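## 3. Materials and methods

The work was carried out on fruit from two orchards, Tilcombe and Pranton, which share a soil type but differ in rainfall and in the age of their trees. Green-skinned apples were chosen because surface bruising is harder to grade by eye on them than on red fruit. 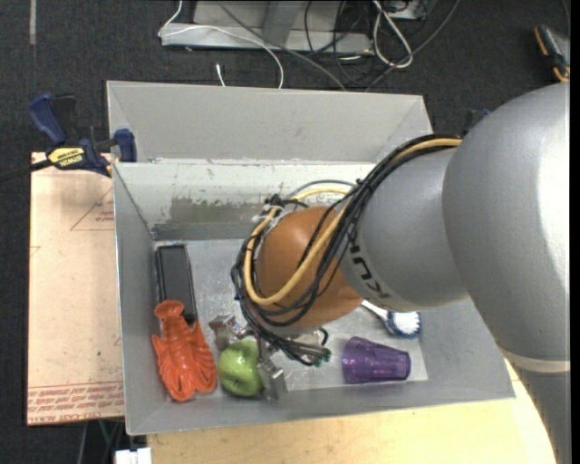
**Figure 2.** Green apple in an open grey metal bin.

### 3.1 Fruit selection and storage

A total of 2,087 apples entered the trial. Fruit was picked by hand into padded bags and moved to the Cowie cold store on the day of harvest. Apples with broken skin, insect damage or a missing stem were removed at intake and are not included in the total. The remaining fruit was held in the dark at 2 °C until needed.

Storage time ran up to 100 days, with the last lot withdrawn in May. Lots were drawn in a random order fixed before harvest, so that fruit from both orchards was present at every withdrawal. Each apple carried a small paper label near the stem, bearing its orchard code and lot number. Labels that came away in storage were replaced only where the position of the fruit in its tray left no doubt as to its identity.

### 3.2 Impact treatment

Apples were left to reach room temperature overnight before treatment. Each was then weighed and struck once on the cheek, midway between stem and calyx, with a steel ball on a pendulum arm. The release angle was set for each lot from the mean fruit mass. Control fruit was placed in the holder and taken out again without being struck.

The point of impact was marked with a ring of food-grade ink wide enough to stay clear of the expected bruise. Apples that turned in the holder on impact were recorded as failed strikes and left out of the analysis. Most of these came from Pranton, where the fruit was flatter at the base and sat less firmly.

### 3.3 Bruise measurement

Treated fruit was kept at room temperature for two days to allow browning to develop. A strip of skin was then peeled from the marked area and the bruise width measured along two axes at right angles. The apple was cut through the centre of the bruise and the depth taken from the cut face. Volume was calculated by treating the bruise as part of a sphere, ignoring the curve of the fruit surface. This slightly underestimates large bruises on small apples, but the error was judged small beside the variation between fruit.

Flesh firmness was measured on the side away from the bruise with a hand-held probe. Skin colour was scored against the Fonitow green chart before peeling. The chart was viewed under the same lamp throughout, as early scores taken near a window did not agree with repeat scores taken later in the day. Those early scores were discarded and the fruit rescored.

### 3.4 Analysis

Bruise volume was log-transformed before analysis, the raw values being strongly skewed. A mixed model was fitted with orchard, storage time and fruit mass as fixed effects and tray as a random effect. Firmness was added in a second model to test whether it accounted for the effect of storage time. Apples showing no visible bruise after treatment were analysed separately as a yes-or-no outcome, using the same fixed effects.

Residuals were checked by plotting against fitted values and against tray position. Colour score was left out of both models, as it was closely tied to orchard and could not be separated from it with the present design.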